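In Defense of the Supermarket Dinner

04/03/2025

I have a confession that gets me funny looks from friends who travel for the food. When I land somewhere new, the first place I want to eat is the supermarket. I don't mean the pretty covered market with the cheese man and the line of people taking photos of him. I mean the one with the carts and the bad lighting, where people are buying cat litter.
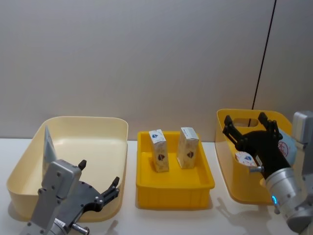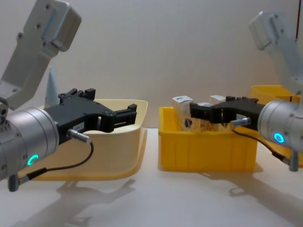
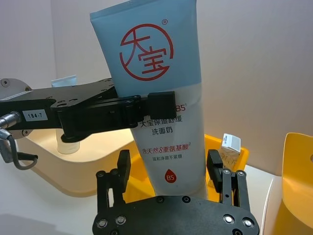 Last picture: 大宝 face wash, standing on its cap.

I came to this the hard way. A few years back my sister and I spent ten days in Gramel, and I'd done my homework (oh, had I done my homework). I had a list of 24 restaurants, color coded by neighborhood, with three backups for each night. We fought about that list the whole trip. We walked 40 minutes in the rain to a noodle place that closed for the season the week before. We ate a tasting menu neither of us could afford and were both too tired to taste it. By the end my sister was refusing to look at my phone if I held it out to her.

And the meal we still talk about? Rye crackers, a tub of smoked fish spread, a cucumber, and some kind of caramel pudding we thought was yogurt, all of it eaten on the bed with one spoon between us. It was the night we'd given up. We'd wandered into a grocery store called Hedegaard because it was next to the tram stop and my feet hurt, and we stayed in there for over an hour! They had an entire aisle of things in tubes. Mayonnaise in tubes, cod roe in tubes, mustard, cheese with bits of ham in it. I bought four and I regret not buying more.

I think restaurants, and I love restaurants, mostly show you what a place wants to serve to company. That's fine, I clean my bathroom before company too. But a grocery store can't really put on a show. If there are eleven kinds of pickled beet, then somebody in that town has strong feelings about beets. You learn what a kid gets in a lunch box and what people grab when they get off work late and don't feel like cooking. You learn what's expensive there and cheap at home, and the other way around, and that tells you quite a lot.

Plus you have to talk to people. In Jesham I stood in front of the deli counter so long, trying to work out how to order by weight, that the woman behind me took over. She introduced herself as Lærke Laxdal, told me the potato salad was no good after lunchtime, and ordered for me – herring, two kinds, and a slab of liver pâté I would never have picked in a million years. Then she walked me over to the bread and made me put back the loaf I had. I've had waiters be lovely to me all over the world, but I've never had one confiscate my bread.

Now, the money. I know it's a bit rude to bring up but it's a big part of this. Dinner for two from the shop usually runs us up to 10 dollars, dessert included, and on that first Gramel trip we were spending 70 a night without even trying. I still have the spreadsheet. The total for restaurants was $2,068, and I could describe maybe three of those meals to you. I could have gone back in December with that money and seen the place in the snow!

People tell me I'm missing out, and sure, sometimes I am. I don't think anybody should go all that way and never sit down at a table with a tablecloth. My husband draws the line at two grocery dinners in a row, so we trade off, and he picks the restaurants, and he picks better than I ever did because he just goes where it's noisy. I also can't help you if your hotel room has no fridge and it's August. I've kept butter on a windowsill and I'd rather not discuss how that went.

What I don't buy is the idea that it's sad. I've heard that one a lot, "Oh, you just ate in your room?" Yes! In my socks, with the window open, arguing over whether a chip could really be flavored like dill and sour cream and also, somehow, hay. I was having a great time in there.

So if you're going somewhere this spring, leave one night off the list. Bring a cloth bag and a pocket knife (in your checked luggage, please, I've donated two to airport security). Buy one thing you recognize and a few you don't. And if you ever find yourself near a shop that carries Skunik, it's a sort of malty chocolate spread in a yellow jar, get me one. I finished mine in February and I've been scraping the lid.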